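Start Posts House Kitchen Notes Archive Contact

Notes > Kitchen > Coffee

The coffee machine moved to the table

Feb 15, 2021

I wrote in the fall that I was done rearranging the kitchen. Since then the coffee machine has moved to the wooden table, and a couple of people have asked how that works day to day, so this is a post about a coffee machine and the things that go with it. If you come here for the house stuff, the next post will be about the back door.

The old spot

For four years the machine lived on the short counter between the stove and the fridge. That counter is 433 millimeters wide. I know the number because I measured it when I was looking for a bread box, and I have never found a bread box that fits either.

The machine itself went in there fine. The trouble was everything next to it. The capsules were in the drawer below, and you had to stand back to open the drawer. The cups were in the cabinet above, and the door of that cabinet hit the water tank if the lid wasn't pushed down all the way. To fill the tank I had to pull the whole machine forward, turn it a little, and get my hand in behind. I did that every morning, half awake, and most mornings I spilled.

Then there was the steam. I had put a strip of white tape along the bottom of the cabinet to keep the laminate from swelling, and the tape came off in June. After that the laminate did what laminate does. I have a replacement panel in the basement that I have not put on.

The machine

It is a Parsa 2808, in white with a black top. I paid 200 dollars for it at Skodent when they were closing the branch on the west side, and it came with a box of capsules that tasted like a burnt raisin. The machine has been good. It is louder than my sister's and slower to heat, but it makes the same cup every time and I have only had to unjam it twice.

Things I like about it: the tank has a round lid that comes off with one hand. The drip grate lifts out and goes in the sink. The lever has some weight to it, so you know when it is closed.

Things I don't like: the white. Glossy white plastic shows every coffee dot, and the dots set if you leave them overnight. The cord is also short. That turned out to matter when I picked the new spot.

There is still a small yellow warning sticker up by the tank lid. I tried to peel it off the first week, got nowhere, and stopped. It has outlasted two sponges.

Why the table

The table is the one I wrote about when I sanded it. The top is honey-colored now and the grain shows a lot more than it did under the old varnish. It has a curved edge, which makes it hard to push against a wall, so it stands out on the floor and you can get at it from all sides. I had been using it for mail and for bags I had not put away. Moving the coffee there got rid of the mail, at least.

What I wanted was to be able to reach the tank without moving the machine. On the table I can. I walk up to it, take the lid off, pour from the jug, and put the lid back. That is the whole improvement and it was worth it by itself.

The second thing is that two people can be at it. In the old spot, one person making coffee blocked the fridge and the stove both. We had a small argument about this most weekends for years, always the same one, and it has stopped.

Power was the part I had to think about. The nearest outlet is not near. I bought a heavy extension cord from Pledel that is rated for appliances, and I ran it behind the bench and along the leg. Please check the rating on yours before you do this. A coffee machine pulls a lot while it heats, and the thin cords people use for lamps are not made for it. Mine does not get warm. I checked it by hand every day for the first week and now I check when I vacuum.

What goes on the table and what doesn't

I started by putting everything out. Cups, sugar, spoons in a jar, the jug, a towel, the box of capsules, a plate for the used ones. It looked like a motel breakfast. Every time someone wanted to eat at the table they had to move half of it, and then it didn't go back.

So I took it all off and only put back what I reached for. I left it like that for two weeks. This is what stayed.

The machine, toward the middle and not close to the edge. I had it near the edge first, because it was closer to the cord, but the lever takes a push and I didn't like the way it slid.

The capsule stand, to one side of the machine. I had resisted a stand because I thought they were for showing off. I was wrong about that. With the drawer, I never knew I was out until I was out. With the stand I see it the day before. I refill it on Sunday night from the bag in the pantry. I keep decaf on the lower part and everyone else in the house has learned this the hard way.

A glass. I drink water with coffee, and I use a short clear tumbler because it fits the dishwasher rack that nothing else fits. It is also what I use for the rinse. Before the first cup I run the machine once with no capsule into the glass and pour that out. The first cup is hotter if you do this and it clears whatever has been sitting in there since yesterday. It takes less than a minute.

The blue tray. This is a plastic tray with a raised rim, more teal than blue, that I got in a set from Flaltulent. The big ones in the set cracked but this one is fine. I carry cups on it when there are people over. The rest of the time it is where wet spoons and used capsules go until I walk them to the kitchen. The rim is enough to hold a spill. I don't put a towel under it.

The sugar went back in the cabinet. Nobody in the house takes sugar and I have no idea why it was out. The spoons went back in the drawer. The jug lives by the sink.

The wood

I was worried about the finish. I used an oil, and oil is not the best thing under a machine that drips. So far there is one pale ring where I set down a hot mug, and that was my own fault and on the other side of the table. Under the machine there is nothing. I lift it on cleaning day and wipe there with a cloth that is damp and wrung out hard, then I leave the machine off until the wood is dry.

If you have a veneer table I would put a mat down. With solid wood I would rather see the drips and wipe them than have a mat holding water where I can't see it.

Cleaning day

I do it on Saturday and it is short.

1. Unplug the machine. Let it sit until it is cool.
2. Empty the used capsules and rinse the bin.
3. Lift out the drip grate and wash it with dish soap. The slots hold coffee oil, and an old toothbrush gets it out. The little hole near the end of the grate clogs first, so I run a toothpick through it.
4. Take the tank to the sink, wash it with warm water and no soap, and wipe the lid. Mine gets a slippery film under the lid if I skip a week.
5. Wipe the white parts. A melamine sponge takes off the set coffee dots but it will dull the gloss if you lean on it. I go lightly.
6. Wash the tray and the glass with everything else.
7. Put it all back and fill the tank.

Every second month I descale. The water here is hard and the machine starts to take longer over a cup, and that is my reminder. I use the liquid from the store and not vinegar. I used vinegar once and tasted it until the following week.

With everything back in its place it takes up less of the table than I expected, and I have stopped noticing it when I sit down to eat.

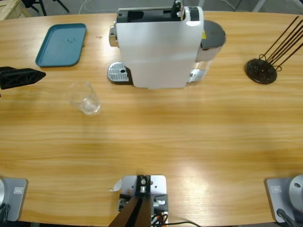
Still to do

The chair on that side gets bumped by whoever is making coffee. I may move it to the hall and use the stool, though the stool is low for the table.

I also want a proper outlet on that wall. I got one quote, and it came to 922 dollars with the patching, so the extension cord is staying through the summer at least. If I do it myself I will write it up, including whatever I have to redo.

And the cabinet panel is still in the basement. Now that the steam is gone I have no excuse. The counter by the stove has a cutting board on it and, as of yesterday, the mail.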